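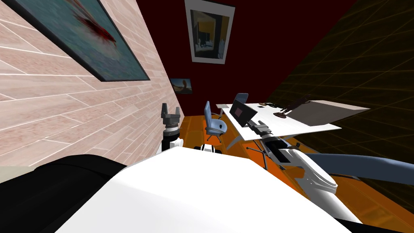

PRESS RELEASE
For immediate use
Mar 27, 2021

Thongdee Trails opens walking weekends in Pudunby, bookings from today

Small hill town, good food, no coach parties. Thongdee Trails is adding Pudunby to its list of guided weekends, first departures in July. Two nights, a guide for both days, breakfast and one supper included. Places can be booked from this morning.

Pudunby sits at the top of the Kulamum valley, 43 kilometres from the coast road. Most visitors drive straight past the turning on their way to the beaches. Their loss. The old town has a covered market, a square with benches under the lime trees, two bakeries that open before six and a long flight of steps down to the river. Good views from the top of them. Better going down than up.

What walkers get

Day one is the town itself. Start at the market, on to the dye yards, lunch wherever the guide can get a table. Afternoon free. Anyone with energy left can take the short path up to the chapel ruins, two hours there and back at an easy pace, stout shoes please.

Day two is the longer walk, out along the ridge to Kulamum village and back by local bus. Some 2000 feet of climbing in all, spread over the morning. Not difficult but not a stroll either. The bus leaves Kulamum at four and there isnt another, so groups will be kept moving.

Groups are kept to eight. Guides all live in the valley and speak English, plus the valley dialect, which comes in handy at the market.

Where they stay

Guests will be put up at the Flornenetti, a family-run guest house just off the square. 40 beds, thick walls, quiet at night apart from the church clock. Rooms at the back look over the orchards, rooms at the front over the street. Back ones go first. Supper on the first night is bean stew, flat bread and the house plum spirit; vegetarians fine, other diets please say when booking. Single rooms on request, small extra charge. 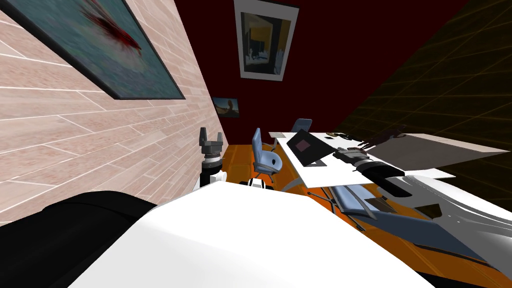 Prices and booking

The weekend costs £176 a head, sharing. That covers both nights, guide, bus fare back from Kulamum, breakfasts and the first supper. Travel to Pudunby not included. There is a daily coach from the coast, or we can arrange a shared car from the station, ask when you book.

A deposit holds the place, balance due four weeks before. If travel rules change and a departure can't run, guests can move to a later date or have thier money back in full, deposit included. Same terms if the guest house has to close.

Rules for July are still to be confirmed. Masks on the bus and in the covered market for now, and supper may be served in two sittings. Everyone booked will get an update by email before the balance is due.

Notes for editors

Thongdee Trails runs small-group walking weekends in out of the way towns. All trips are guided and on foot, with public transport where there is any.

Press places are available on the second July departure. Please ask early, only two held. Map of the ridge walk and a sample menu from the Flornenetti can be sent on request.

Contact: Press desk, Thongdee Trails. Phones staffed mornings only at present, email is quicker.

Ends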